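Home | Units | Projects | Staff | Search

Tidying Flat Surfaces: Can a Machine Clear a Living Room Yet?
Student project report, Concetta Santoro
Supervisor: Nicanor Magaña
September 14, 2020

3. Method

The task was limited to moving small household items between a table, a shelf and a cabinet counter. Items were under 900 grams and no wider than the jaws. Demonstrations were recorded by people using hand-held grippers, then used to train the Vurnau arm in the workshop. We kept 241 demonstrations after removing those with tracking faults. Each item was set down at a different angle for every run.

Potted plants stayed on the shelves during recording. An arm that can reach a remote control but knocks over a flower pot on the way is of little use in a home, so contact with any plant was scored as a failure.
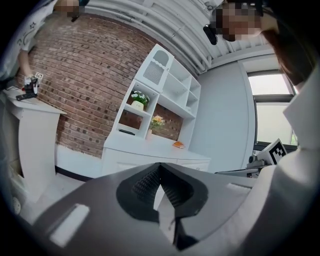

Can the arm tidy a room without supervision?
Not at present. It can move a known item to a known surface, but a person still has to stop it when a grasp slips and put the item back.

4. Results

The arm was given 200 trials in July. Open tabletops gave the best results. Shelves were harder, as the wrist needs clearance above the item and the approach is nearly horizontal. Thin, dark objects lying flat were the most common cause of a missed grasp. Lowering the approach speed helped with these but made each cycle over 4 times slower than a person doing the same job.

Drawers and cupboard doors were outside the scope and remain untested.

Related projects
Skellolach: folding towels with two arms
Pagano: shelf restocking in a small shop
Seltosness: dish rack loading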